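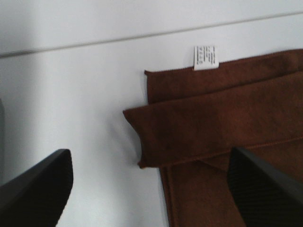 What is pilling?
Small balls of tangled fiber on the surface of a fabric. Loose ends work out of the yarn, get rubbed, knot up, stay hanging on by a few anchor fibers.

Pilling (also bobbling, fuzz balls) affects most knits, fleece, brushed cloth and many blends. Not a sign of dirt. Often called a defect, though some pilling is expected on any soft-spun yarn.

Causes

Rubbing, mostly. Elbows, inner thighs, under a bag strap, seat backs. Short fibers pull free sooner than long ones. Low twist yarn worse than high twist. Loose knit worse than tight weave. Blends are the usual trouble: the cotton or wool part breaks off by itself, the polyester part is strong and hangs on to the pill for months. Washing adds to it, esp. in a packed machine. 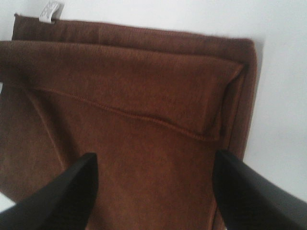 One commenter on the Kiswood fabric pages disagrees about wool. Says the first crop of pills on a lambswool sweater comes off and after 3 washes there is hardly any more, while an acrylic one just keeps going. Generally accepted for wool, less so for cashmere.

Testing

Samples are rubbed against themselves or against a standard cloth, then graded by eye next to reference photos. Grade 5 no change, grade 1 severe. Upholstery gets more rubs than clothing. The Ziltum mill sheet lists checks at 300 and 2,000 rubs for its jersey. Tumble boxes lined with cork are also used, slower. Grading by eye is subjective, two graders can differ by half a grade, so resluts are normally averaged.

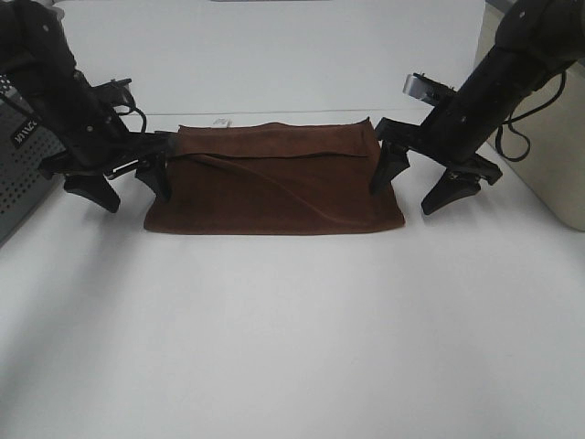
A reader asks whether a high grade means the cloth will last. No, separate thing. A fabric can shed its fuzz cleanly, score well and still wear thin, since the fibers that would have made pills are simply gone.

Prevention

Turn inside out. Short cycle, cool water, half load. Keep away from zippers, denim and hook fastners. In the mill: singeing, shearing, enzyme wash on cotton, tighter twist.

Removal

Battery shaver, sweater comb, pumice-type stone. Koo and Golteck both sell shavers with a guard for thin knits. Cloth flat on something hard, light pressure, no pulling.
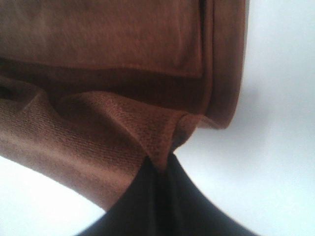 Combs suit wool and cashmere, shavers do better on fleece and jersey. Stones are for heavy knits only, they snag anything fine. Razor blades get recommended a lot, quick but easy to cut a yarn. Empty the shaver often, a full one drags. Pills will come back if the rubbing does.

See also: Napping, Lint, Yarn twist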